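4. Ball Color, Background, and the Recreational Player

4.1 Why background matters more than we expected

When we began the Swanson surveys, we thought of ball color as a small matter of taste. Clubs bought white balls or orange balls depending on what was in the cupboard, and the players in our first interviews rarely raised the subject unless we did. By the second month, we could hardly get them to stop talking about it! Of the 278 recreational players who completed the full questionnaire, a clear majority said they had lost points in the past year to a ball they "just didn't pick up," and most of them blamed the wall behind the opponent before they blamed the lighting or their own eyesight.

This fits well with a simple idea that runs through all our results. A ball 40 mm across is a very small target at the far end of a table, and the eye finds it mainly by its difference from whatever lies behind it. That difference has two parts: how much lighter or darker the ball is, and how different it is in hue. White balls do well on the first count against dark green or navy surrounds, and badly on both against a pale wall. Orange balls give up a little lightness in a dark hall but keep their hue nearly everywhere, even with a plain white board directly behind the ball (Figure 2).
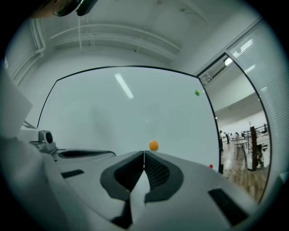
Recreational halls are where this becomes really interesting. Tournament venues control the floor, the barriers and the lights, so a player can go a whole season without meeting a bad background. Our players had no such luck. They played in school gyms with cream walls, in church basements, in a converted canteen, and in one case on a stage with the curtains open on one side only. At the Raltilach hall, the two end tables face opposite ways, and regulars there had worked out years ago that visitors should be given the window end. We measured that end on a bright afternoon in November and found that the white ball all but vanished for the last third of its flight toward the receiver.

4.2 Rally trials

To test the survey answers against play, we filmed roughly 2,000 rallies in three halls, switching ball color after each game. Players wore their usual clothes, apart from a request to avoid white or orange shirts. Both colors came from the same Vundora batch, and we checked bounce height on a steel plate before every session, as several players were convinced that orange balls are slower. They are not, at least in this batch. (We were asked to repeat the check in front of an audience and were happy to do it.)

Lighting at table height was held at 200 lux in the dim condition, a level that matched the weaker halls in our survey. Under those lights, with pale walls, receivers made fewer clean misses with the orange ball, and the gap was widest on fast serves down the line. With dark surrounds, the advantage went to the white ball, though the gap was smaller and did not hold for every pair. In the brightest hall we saw no difference worth reporting.

The size of the effect also depended on age. Players over sixty gained the most from a good match of ball and background, and several of them returned serves in the better condition that they had been missing all evening. Younger players showed the same pattern in a weaker form. We did not test color vision formally, and a follow-up should do so: Amos Kapoor's pilot interviews include two players with red-green deficiency who strongly preferred white balls in every hall, whatever the walls looked like.

4.3 Notes on scoring misses

Each rally was scored twice, by different readers, using the Jesto rating sheet with one change. The original sheet groups edge hits with clean misses. Gregor Ogilvie argued for splitting them, on the grounds that an edge hit means the player saw the ball and judged it badly, while a clean miss may mean the player never saw it in time. The split turned out to be a great help, and nearly all of the background effect sits in the clean misses. Edge hits barely moved between conditions. Disagreements between readers were settled by watching the clip together at half speed, and rallies ending in a net cord were left out of both counts.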